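Mindik recipe card set, README

Last touched 2021-11-29. Notes by whoever had the keyboard, mostly me.

What it is

216 handwritten recipe cards, typed up. One plain text file per card, plus one big table (cards.csv) with the same stuff in columns. The cards come from the kitchen drawer at Mindik, the old guest house on the Usudero road, and they go back to whenever the first cook started keeping them. No dates on most. A few have a price of flour in the corner, make of that what you will.

Typed in October, over a lot of tea. Checked once, not twice. There will be mistakes.

What's in the folder

cards/ - the text files, named by card number
cards.csv - the table
odd/ - 13 cards that aren't really recipes (stain removal, a bus timetable, how to bleed the radiator)
words.txt - list of words we couldn't read or had to guess
README - you're in it

The 13 in odd/ are counted in the 216. Somebody asked.

Columns in the table

number - card number, ours, pencilled on the back
title - as written, spelling kept
type - soup, bread, pudding, jam, pickle, meat, fish, other
serves - blank if the card doesn't say, and it usually doesn't
ingredients - one long string, semicolons between
method - as written, line breaks taken out
hand - A, B, C or X, see below
stains - yes or no
notes - ours, never the cook's

Amounts left exactly as on the card. So you get "a cup", "the blue jug", "butter as for Sunday". The blue jug is gone. Please don't convert anything to grams in the main files, do it in your own copy and call it something else.

Hands

Three main hands. A is the upright one with the long tails, nearly all the soups. B is rounder, heavy pencil, presses so hard you can read it from the back. C joins everything up and drops her vowels, most of words.txt is C's fault. X is anybody else. If a card has 2 hands on it (C was forever correcting A's salt) the hand column has the one that wrote the title and the correction goes in notes, with square brackets.

I'm fairly sure of A and B. Less sure of C against X in the jams.

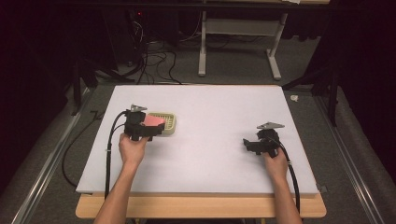

Tomás McGrath

How the typing was done

Card out, number on the back, type it, card back in the box face down. Type what's there. Not what should be there. If the card says bake untill done then so does the file. Crossings out are kept in curly brackets where they can still be read, otherwise just {lost}.

Fractions typed as 1/2 and so on, not the little symbol, because the symbol broke the table on Rey's old machine and came out as a question mark. That's Rey the print shop, they ran off the first paper copy. Same goes for degree signs. Oven heats are written out: "hot oven", "gas 4", "top shelf, slow".

Accents kept in titles, dropped from file names.

Known problems

- card 20 is the back half of something. Front half never turned up. Starts at "then fold in the rest".
- the rhubarb cards contradict each other on sugar. Both typed, neither fixed.
- "serves" has some numbers that are probably the number of jars. Watch out for this in the pickles.
- the stains column was done by eye and by different poeple. One person's stain is another person's old paper. Wouldn't lean on it.
- a few titles are used more than once (there are a lot of plain "Cake"). Go by number, never by title.
- ingredient order is the card's, so sometimes the flour turns up in the method and nowhere else.
- semicolons inside an ingredient, should be none, but have a look if your import comes out a column too wide.

Safety bit

Old bottling advice is old bottling advice. Some of the meat and bean cards give times nobody should be using now. They're kept for the record. Look up a modern method before you put anything in a jar and on a shelf. The stain removal cards in odd/ want mixing things that shouldn't be mixed. Read, don't do.

Using it

Use it for whatever. Cook from it, print it, count how often nutmeg comes up (a lot). If you print it, say it's from the Mindik cards and leave the spelling alone. The table opens in any spreadsheet, pick comma as the separator and UTF-8 if it asks.

Donasum hosts the download and that's all they do, so don't write to them about a wrong word. Send corrections to me with the card number, the line as typed and what you think it says. One card per message if you can stand it, I lose things otherwise.

Still to do

- second read of the puddings
- split the long soup card into its two soups, or decide it really is one soup
- measure conversions file, seperate from the main table
- find out what "Usudero flour" was. A mill? A shop? The cards use it like everybody knew
- ask again about the front of card 20

Changes

First version: all cards typed, no table.
Second: table added, hands added, three bus times fixed in odd/.
This one: stains column, words.txt tidied, pickle types sorted out, README written properly-ish.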